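Zullcombe Opens Garment Folding and Sorting Room at Baird House

BAIRD, July 2019 – Zullcombe, the clothing reuse organization, today announced the opening of a garment folding and sorting room on an upper floor of Baird House. The room will prepare donated everyday clothing for partner schools and family shelters, and takes over work previously carried out in the Woltard warehouse.

The new room was chosen for its daylight. White tables have been placed close to the large windows so that stains, worn seams and faded prints can be checked before a garment is folded. Sticky notes on the glass are used for short messages between shifts. 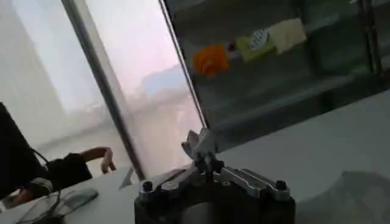
Zullcombe handled 3,340 garments in its last full program year, of which 1,494 were T-shirts. Short-sleeved shirts remain the item most often requested by partner schools, and they are also the item most often returned for refolding. For this reason the organization has adopted a single folding method for all shirts, regardless of size.

Under the method, each shirt is laid flat with the hem along the near edge of the table and smoothed from the collar down. The sides are turned in to meet at the center, and the shirt is then folded twice from the hem. Printed shirts are finished with the design facing up, so that children and parents can choose from a stack without opening it.

"A shirt that arrives neatly folded is treated as a new shirt," said Jessie Strachan, program director of Zullcombe. "We want every family to open a bundle that has been prepared with care."

Folded garments are grouped by size and packed in bundles for delivery. Under the current schedule, 141 bundles will leave Baird House before the end of October. Wrinkled items are set aside for pressing and are not packed until they have been checked again.
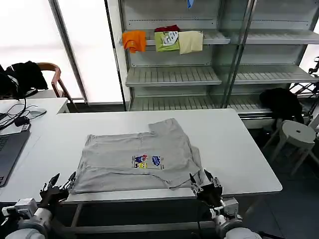

Marion Kerr said that the change had already been felt at the receiving end, where shirts used to be unpacked, shaken out and folded a second time before they could go on a shelf. Kerr added that bundles sorted by size had shortened the work of a distribution morning by around 2 hours.

Clean, wearable clothing may be left at the ground-floor desk of Baird House during opening hours. Zullcombe asks donors to empty all pockets and to keep adult and children's sizes in separate bags. Coats and shoes continue to be accepted at Woltard only.

Media contact: Craig Shearer, Zullcombe Press Office, Baird House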